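Stenerside School Vision and Hearing Program
Frequently Asked Questions for Families and Schools

Stenerside provides vision and hearing screenings to students from pre-kindergarten through grade 12 during the regular school day. The answers on this page apply to all participating schools unless your school has given you different instructions in writing. Last reviewed 12 September 2024.

ABOUT THE PROGRAM

What services are provided at school?

Every enrolled student receives a distance vision screening, a near vision screening and a pure-tone hearing screening. Students in kindergarten and first grade also receive a color vision screening. Students who do not pass the vision screening may be seen by an optometrist at the school on a later date, provided that a parent or guardian has signed the eye examination section of the consent form.

Is a screening the same as an examination?

No. A screening identifies students who may have a problem and should be looked at more closely. It does not diagnose a condition, and a student who passes may still need an examination if there are concerns at home or in the classroom. Families who already take their child to an eye doctor or audiologist should continue to do so.

Which grades are screened each year?

Pre-kindergarten, kindergarten and grades 1, 3, 5, 7 and 9 are screened every year for both vision and hearing. Students in other grades are screened when they are new to the school, when a teacher or parent asks for it, or when a previous result calls for a follow-up. Students receiving special education services are screened on the schedule set out in their individual plan.

How many schools take part?

The program currently serves 100 schools. Our smallest school enrolls fewer than 50 students, and our largest has 2,000. The services offered are the same in each.

ENROLLMENT AND CONSENT

How do I enroll my child?

Consent forms are sent home in the first weeks of the school year and are also kept in the school office. Please complete both sides, sign and date the form, and return it to the homeroom teacher. A separate form is required for each child. Forms without a signature cannot be accepted, even where the rest of the form is complete.

Do I need to sign a new form every year?

Yes. Consent is valid for one school year and expires in June. Health information changes from year to year, and we ask that you complete the medical history section again in full, including any medicines your child takes. 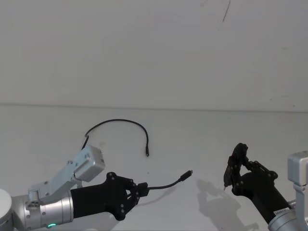
Mbali Shabalala asked whether a grandparent may sign the form when the child's parents are working away from home. A grandparent may sign only if he or she is the child's legal guardian or holds written authorization from a parent. A short signed letter from the parent naming the grandparent is sufficient and will be kept with the form. The same rule applies to aunts, uncles, older siblings and stepparents.

May I withdraw my consent?

Consent may be withdrawn at any time before the visit by writing to the school office or to the program. Please include your child's full name, date of birth and grade. If a service has already been provided, the record of that service must be kept for the period required by law, but no further services will be given.

What if my child does not want to take part on the day?

No student is screened against his or her wishes. Our staff will explain each step and allow a short break. If the student still declines, a note is sent home and the family may ask for another date.

COST AND COVERAGE

Is there a charge for screening?

There is no charge to the family for vision or hearing screening, whether or not the student has insurance.

Is there a charge for the eye examination?

Where a student is covered by a public medical plan, the plan is billed and the family owes nothing. Where a student has private insurance, the insurer is billed first. Students with no coverage may be seen under the Adjei Fund, which pays for one examination and one pair of glasses in a school year. The application is a single page and is attached to the consent form.

Will an examination at school affect my child's benefits?

It may. Many plans allow one routine eye examination in a set period. If your child has an appointment with another provider in the near future, please tell us before the school visit. We would prefer to cancel our appointment than have a family receive an unexpected bill from another office.

How are glasses provided?

The student chooses a frame at the time of the examination, with help from an optician. Glasses are delivered to the school and fitted there. Delivery takes some 6 weeks from the date of the examination. Strong prescriptions can take longer, and the school nurse will be told if there is a delay.

What if the glasses are lost or broken?

One replacement pair is available during the school year. Please contact the school nurse, who will complete a replacement request. Loose screws and bent temples can often be repaired on our next visit, so families are asked to keep the glasses — and all of the pieces — in a bag or case until then.

THE DAY OF THE VISIT

How should my child prepare?

Students who wear glasses or contact lenses should bring them and should wear them for the vision screening. Students who wear hearing aids are not screened for hearing by our staff and are referred to their own audiologist. No other preparation is needed. Students should eat breakfast and attend class as usual.

How long does it take?

Vision and hearing screening together take less than ten minutes for most students. An eye examination takes longer, and students can expect to be out of class for one period. If eye drops are used to widen the pupils, near work may be difficult for the rest of the school day and bright light may be uncomfortable. Drops are used only when the family has checked the box allowing them.

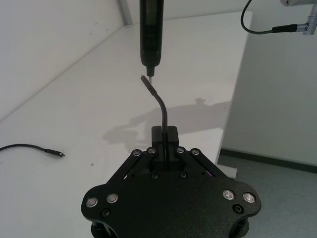

On days when drops are given, each student receives a pair of disposable dark glasses and a slip for teachers explaining that reading and written work should be excused. Students should not drive until their vision has returned to normal. High school students who normally drive to school should arrange another way home.

May a parent be present?

Parents and guardians are welcome at eye examinations and should let the school office know in advance. All visitors must sign in and follow the school's rules for identification. Screening takes place with whole classes, and for the privacy of other students we are not able to have parents present for that part of the day.

What if my child is absent?

A make-up date is scheduled at each school. Students who miss both dates may attend the clinic at Iller, Room 901, by appointment. The same consent form is used, and there is no need to complete another.

RESULTS AND FOLLOW-UP

How will I learn the results?

A results letter goes home with every student who was screened. If the letter recommends further care, it will state the reason and how soon your child should be seen. A copy is given to the school nurse. Results are not given over the telephone unless the caller can confirm the details on the consent form.

My child failed the hearing screening. What happens next?

A first result outside the normal range is often caused by a cold, fluid behind the eardrum or ear wax. The student is screened again after a short interval. If the second result is also outside the normal range, the letter will ask you to take your child to a physician or audiologist. Please return the lower part of the letter once the visit has taken place so that the record can be closed.

Who can see my child's records?

Records are held in the Gidov system and may be viewed by our clinical staff and by the school nurse. Teachers are told only what they need in order to seat or assist a student. Information is not released to any other person or office without the written permission of a parent or guardian, except where the law requires it.

Can I request a copy?

Yes. Requests must be made in writing and signed by the parent or guardian named on the consent form. Students who have reached the age of 18 must sign for themselves. There is no charge for the first copy.

FOR SCHOOLS

What space is needed?

Vision screening requires a well-lit room long enough for the chart to be placed at the correct distance. Hearing screening requires a quiet room away from the gymnasium, cafeteria and music rooms. Please reserve both rooms for the full day, including the lunch period.

What should be ready when the team arrives?

Please have a current class list for each grade, all signed consent forms in alphabetical order by classroom, and one adult to bring students to and from class. Interpreters should be requested when the visit is scheduled.

Whom should we contact?

School scheduling: Ebenezer Yakubu
Consent forms and records: Cecilia Antwi
Billing and the Adjei Fund: Gun-woo Ryu
Clinical questions and complaints: Araba Akolgo

Messages may be left with any school office and will be forwarded to the program. Urgent concerns about a child's sight or hearing should be taken directly to the child's doctor or the nearest emergency department.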